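Small Goods Handling: A Working Textbook
Notburga Imhof
Draft for class use, September 23, 2026

Chapter 4
Charms, Keychains and Other Little Things

In this chapter
4.1 What counts as a small good
4.2 The table
4.3 The open box
4.4 Cords, rings and links
4.5 Odd pieces
Practice work

Key words: split ring, cord loop, link, trim, fringe, odd piece, shallow box, snag

Before you start

Chapter 3 was shelves and bins. Big stuff, flat stuff, stuff that stays where you put it. Now the other kind. Pouches the size of a cookie, plastic animals on rings, ornaments with hair. They roll, they hook onto each other, they go under the box and you find them at closing time.

Most of you will meet them at a gift counter or a market table. I learned on a table in Margate, one summer season with the Kakakhel stall, two hooks for the good pieces and everything else in shoebox lids. Slow work at first. Then one evening in November we had 962 pieces to put away before the hall was locked and I got faster because I had to.

What follows is that job, cleaned up a little. Read 4.1 to 4.3 before class, the rest can wait until you have had your hands on the pieces.

4.1 What counts as a small good

Anything that fits in a closed hand and is sold or kept as a single piece. For this chapter:

– figure keychains (a toy body, a link, a ring)
– face pouches and face ornaments, often with trim round the border
– clips
– loose shapes with no ring or cord at all

Beads are not in this chapter. Neither are earrings, see Chapter 6. Anything with a battery goes in Chapter 9 and please do read that one before you put such a thing in a closed carton.

A word on names. Write what you can see. "Red figure, split ring" is a good label. "Dragon" is a bad label if the next person thinks it is a bird. Aigars Baranauskienė, who taught the first version of this course and still marks half the papers, used to hand back any list with the word "cute" in it. Color first, then kind, then how it hangs. If you really can't tell what a piece is, put the color and the shape and move on.

4.2 The table

Pick a pale one if there is a choice. White, cream, light gray, all fine. Dark pieces show up at once and so do most bright ones. Pale pieces are the trouble, they sink into a pale top, and you want a light from the side so each one throws a bit of shadow.

Tops with a pattern: veins, printed lines, arcs, gold edging. Pretty, and they do eat thin cord. A gray thread on a gray vein can be missed by three people in a row. But a line that runs right across the top can be useful. Unsorted goods on the far side, sorted on the near side, and the line is your border. Costs nothing.

Clear the middle. Drinks go on another table. Bags on the floor or on a hook.

4.3 The open box

Shallow is better than deep. You want to see the floor of the box the whole time you are working, and you want your fingers to reach it without your wrist rubbing the rim. A box with a pale inside and a strong color on the edges is about the best you can get. The pale floor shows the goods and the colored edge shows where the box stops, so you don't set a piece down half in and half out.

Turn it so a corner points at you. Most beginners put the box square to their chest becuase it looks neat. With a corner forward you get two near walls to work against, left hand one side, right hand the other.

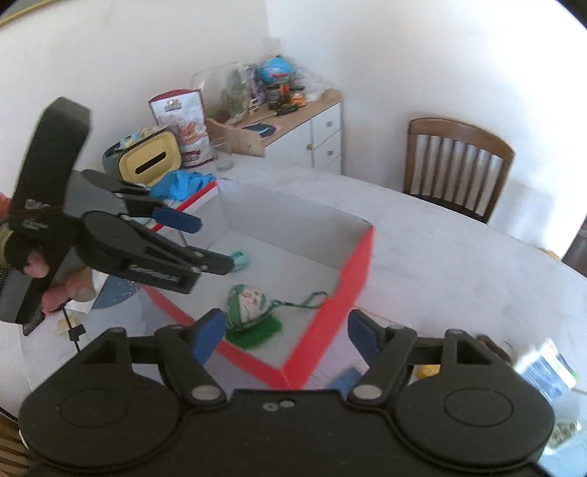
First piece in sets the pattern. Lay it face up near the front and get the hair or fringe flat under it before anything else goes in. Fringe that gets folded stays folded. Then the cord: draw it out to one side, let it lie in an open loop, don't wind it round the body. Wound cord looks tidy for one day. After a week it has a kink in it and customers pull at it.

Next pieces go behind and beside, never on top. Single layer. If you need a second layer you need a second box.

Clips and hard bits keep to the other side from anything with hair. A clip will find a fringe. Always.

Box sizes. The Wolano lid we use in class comes in two, catalog numbers 300 and 301. The 301 is the shallow one. The 300 is the same shape and too deep, keep it for soft toys. Order the wrong one and you'll be fishing with your fingertips all afternoon, so check the sticker on the bundle.

4.4 Cords, rings and links

Three ways a small good can hang.

Cord. Thin, soft, sometimes with a small fastening partway along. Check that fastening by feel. If it slides, leave it where it is.

Split ring. The flat double coil you get on house keys. Strong, but the end of the coil can lift and then it catches on everything. Run a fingernail round it. A lifted end goes in the repair tray.

Link. The short bit between the ring and the body. This is what breaks. Pick the piece up by the body and let the ring hang. Picking it up by the ring puts the whole weight on the link each time, thirty times a day at a busy counter.

When you lay one down, let it lie on its side if it wants to. Figures with a wing or a foot sticking out will not stand and there is no prize for making them. Ring stretched away from the body, flat, so the next hand sees both.

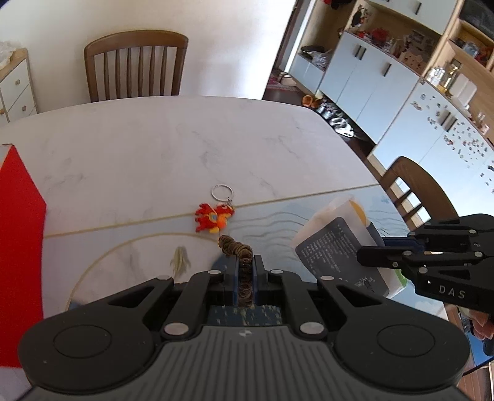 Figure 4.2 Red figure keychain on its side, thin split ring above it. Lower left, a pale green pod-shaped piece. The brown ridged piece is upright, bent toward the figure.

4.5 Odd pieces

Every lot has them. No ring, no cord, no label, you turn it over and are none the wiser. Pods, stems, twisty bits. Could be goods, could be part of something else, could be off somebody's coat.

Rule for odd pieces: don't guess, don't toss. Set each one on the table with space round it, leave it in plain view until the rest is boxed. Half the time a match shows up. If not, it gets its own bag and a label with color and shape, as in 4.1. "Brown, ridged, bendy" is a perfectly good label.

Long bendy pieces want an upright hold, two fingers close to the middle, not at the tip. Light grip. Ridges and fuzz flatten if you squeeze and they don't always come back.

The Clodetti list at the back of the book gives trade names for a lot of these shapes. Useful for ordering. Not much use for sorting, half the names are for sets and you'll be holding one piece out of it.

Practice work

Work in pairs, one table, one shallow box, 30 mixed pieces from the class tub.

1. Clear the table. Set the box with a corner toward you. Pick your border.
2. Lay out everything on the far side, nothing touching. Say each piece aloud as color, kind, hang. Partner writes.
3. Box the fringed pieces first, cords open.
4. Then keychains, by the body. Check ring and link on every one, and pull out any that need the repair tray.
5. Odd pieces last. Bag and label.
6. Swap lists with the pair next to you. Can they find each piece from your words? Mark the ones they cant.

Keep your list, you will need it for the pricing work in Chapter 5.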